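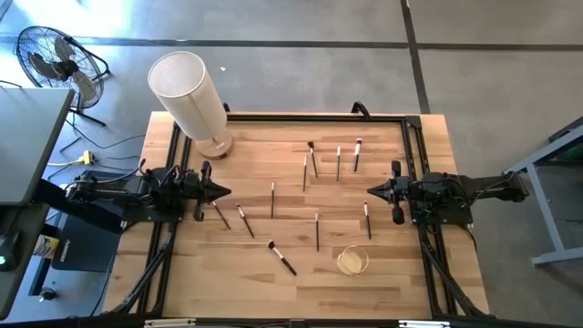

Brushes, entry for June, started 9:15

Big brush day! I've wanted to get to these since the Brevlow order came in, and I finally had a full morning for them. The question is the same one Snædís and I have been going back and forth on: what do you keep makeup brushes in so that you can grab the right one without looking, and so the heads don't get bent?

Started by sorting by head. Length was my first idea and it was a bad one – the handles are too close, and the eye goes to the bristles anyway. By head it goes fast. Fluffy ones first, then flat tips, then the thin ones for lining and brows. The thin ones are the trouble in every container I've tried. They lean, they cross, and they slide down behind a fat handle where you can't get at them.

Stood some of them on end on the bare wood just to see. The flat-ended handles are happy to stay up if you set them down gently. The rounded ones need help. A blob of Lu putty under the handle does it and peels off clean, but use less than you think. I used far too much the first time and spent ages picking it off.

Three things to try them in: the little round wicker basket, the clear bowl, and the wire holder.

Wicker basket. I love how this looks, and it is the wrong size. Too low for the long handles, so anything tall tips over the rim. Lay the short brushes in it flat and it's lovely, a sort of nest. Good for things you want out on a dresser. Watch fine bristles against the weave, though: I snagged a hair or two pulling one out sideways and had to trim it.

Clear bowl. Better than I expected! You can see everything through the side, so a spread-out handful stays readable. It's a place to drop used brushes before washing and I'd stop there.

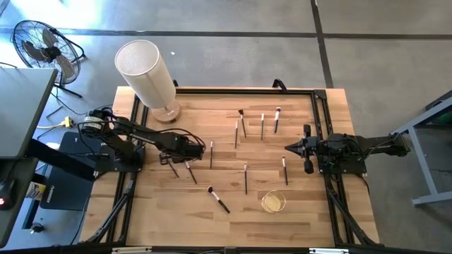
Page last changed: June, 4:40 pm (S. Lau)

Washing notes, so I don't have to look them up again. Baby shampoo, 2 drops to 500 ml of lukewarm water in the Stalotby jug. Head down, swirl, and keep the water below the ferrule. Water that gets up inside loosens the glue, and then you have a brush that sheds forever. Rinse until it runs clear, press in a towel, reshape the head with your fingers. Dry them flat with the head hanging a little past the edge of the shelf. Standing them up wet is how I ruined a very nice powder brush last year and I'm still sore about it.

The big fluffy ones soak up a lot and take overnight. The liners are ready by lunch. I did the liners in 100 ml in a cup, plenty.

Chia-hao asked if the joined-strip wood top minds the water. It does if you leave it. Wipe as you go, oil when it looks thirsty.

Wire holder. My favorite, and I had it down as the loser before I started! It's tall, it has weight at the bottom, and air gets through the bars on all sides, so a brush that isn't quite dry doesn't sit there stewing. Long handles stand up well. The thin ones still wander – but with a folded strip of felt down the middle they keep to their own half. Li-hua's suggestion, and a good one. The felt was an offcut from the Datow drawer liners.

Order that worked for loading: big ones to the back, flat tips in front of them, thin ones last on their side of the felt. Handles down, heads up, always. If you load the thin ones first you will be fishing for them later.

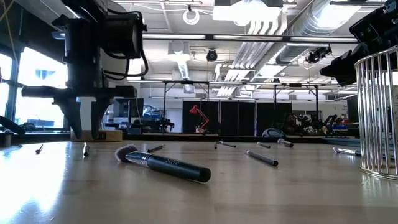 Still to do

- Cut a proper felt divider, a bit taller than the offcut.
- Try a layer of clean rice in the bottom of the wire holder inside a cup, to hold the thin handles. Hiu-tung does this at home with glass beads and likes it.
- Put the lot number (1762) on the lid of the Brevlow box before somebody throws the sleeve out.
- Find out whether the purplish bristles bleed in warm water. I only washed spares in cool so far.
- Second basket, same weave, taller. I haven't given up on the basket.

Tags: brushes / storage / bench notes / cleaning

Notebook Older Newer Supplies Search

Comments

Hiu-tung Chiang
Glass beads, yes! The small ones. Big beads leave gaps and the liners fall into them. I can bring in a jar.

Chia-hao Tsang
Oiled the spare top after reading this. What do you use on the joints between the strips?

Siu-fong Lau
Same oil, just work it along the joint with a rag and leave it a bit longer before wiping.

Snædís Gunnlaugsson
I still vote for the basket. Get the taller one and I'll line it with cotton so it stops eating bristles.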